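Workbench Surfaces: A Short Talk in Praise of the Cover Sheet
Speaker notes, Kristýna Malý
Slot: 30 minutes including questions. Start at the lectern, no music.

Opening
Ask who has a table at work they would eat from. Wait for the hands. Ask who has eaten from it anyway. Wait for the other hands.
Say where I'm coming from: eight years of looking after shared tables at Moltina, then the shop at Zalitz, where I inherited 32 benches and one working broom.

Slides 1 to 3: why we cover things
The wood underneath is nice. We paid for it, so we hide it. My grandmother did the same with her sofa.
White shows everything. People complain about this as if it were a fault. A brown cover would have kept the peace for years, and I would have learned nothing about how anyone works.
Tell the Medrano story (short version! The long one ate six minutes last July). They bought dark gray mats, everybody was delighted, and then they moved the mats.

Slide 4: reading a tabletop
Let people look before talking. Give it a slow count of ten – they will start whispering theories.

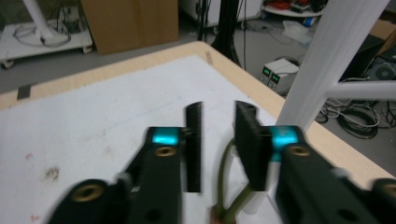
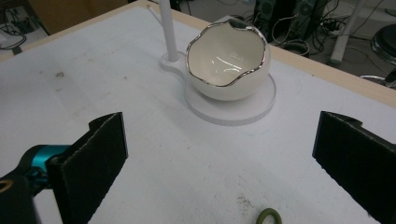 Two views of the white cover with its wooden border. Stain and pencil line in the first, crumbs and the eggshell bowl in the second.

Points to make, in whatever order the room brings them up:
– The stain is dark brown. Someone will say coffee. Someone always says coffee. I don't know, and I've stopped asking people, as the answers were worse than the stain.
– Pencil line: bluish, thin, runs on the diagonal. In my experience a line like that meant a great deal to one person for one afternoon.
– Crumbs wipe off. Start there and feel good about yourself.
– The bowl. White ceramic, silver on the broken-looking rim, much too elegant for the company it keeps. Use it for the point about contrast: put one shiny thing on a tired cover and you suddenly see how tired the cover is.

If they want to talk about the bowl for longer, let them. Bring it back with the question "When would you change this sheet?" Last time 86 people answered and the most popular choice was "when visitors come." Pause there.

Slides 5 and 6: what we do at Zalitz
Crumbs daily. Smudges when you can't stand them. Stains get one attempt with a damp cloth and then we make our peace.
Tape the corners flat. A lifted corner catches sleeves, and then you have a new stain to discuss.
Drarell sheets vs. paper off the roll: show the price slide, move on quickly before anyone does the math.

Questions
Likely: "Why not glass?" Answer: elbows in January.
Likely: "Who changes it?" Look at the organizer. Drink some water.
Leave the sample sheets by the door and take the good scissors home this time.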